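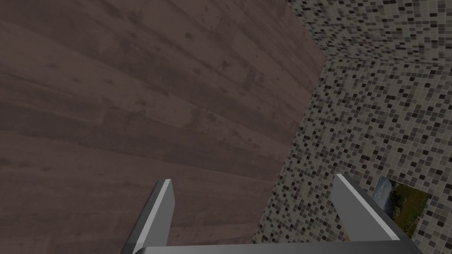
Reinhold Frerichs has kept the marriage and funeral registers at the Lutheran church in Venport for most of his working life, and he was one of the last children confirmed there in German. He is retired now and lives two streets from the church. We talked in his kitchen over the course of an afternoon in September.

His family came to Venport from a farm near Kelis when he was four. His father had found work at the Haberkorn mill, and the foreman there told him which church to go to.

"You went where the foreman went," Frerichs said. "My mother would have gone anyway. She had her hymn book in her coat when we got off the train."

Confirmation classes were held in the room behind the vestry, on winter evenings after school. There was one stove and the boys sat furthest from it. Pastor Brinero took the class himself. His grandfather had been Italian, which people in the congregation mentioned a good deal when he was new and then stopped mentioning.

"He was strict about the catechism but he didn't hit anyone. The schoolmaster did. So we liked going to church better than going to school, I can tell you that."

The children had to learn the explanations by heart in German, although by then most of them spoke English to each other in the street. Frerichs said he understood perhaps half of it. He can still say the whole of the first article, and did so, with one stop to find his place.

There were 3 girls and five boys in his year. On the day itself each of them was asked a question in front of the congregation. He had been told which one he would get, and then the pastor asked him a different one.

"I had the answer ready for the fourth petition and he asked me the fifth. I gave him the fourth. He nodded and went on to the next boy. My father never noticed. My grandmother did, and she told me so at dinner."

The following year the services changed over to English. Frerichs remembers some of the older members sitting through the new liturgy with their books shut. His grandmother carried on saying the Lord's Prayer in German under her breath, a little behind everyone else, until she died.

I asked whether his faith had changed much since then. He thought for a while before answering.

"I had some years when I didn't go. After the army. I wasn't angry with anybody, I just slept in. Then Leandro Montecinos came to work at the mill, and he was a Catholic, and he asked me on his second day where I went on Sundays. I was ashamed to say nowhere. So I started again."

The two men were friends for decades. Montecinos went to early Mass and then walked down the hill to wait outside for Frerichs, and they went home the same way. They argued about Mary and about the Pope — never for very long, he said — and Montecinos was a pallbearer for Frerichs's father.

The church could seat 400, and as a boy he saw it full at Christmas and at Easter. Last Easter he counted 83 people from the back pew, a habit left over from keeping the books. The German Bible is still on its shelf in the vestry. He takes it down now and then to look up a verse he only knows in that language.

"When I pray on my own it's in English," he said. "Grace before meals is German. I've never managed to say that one the other way."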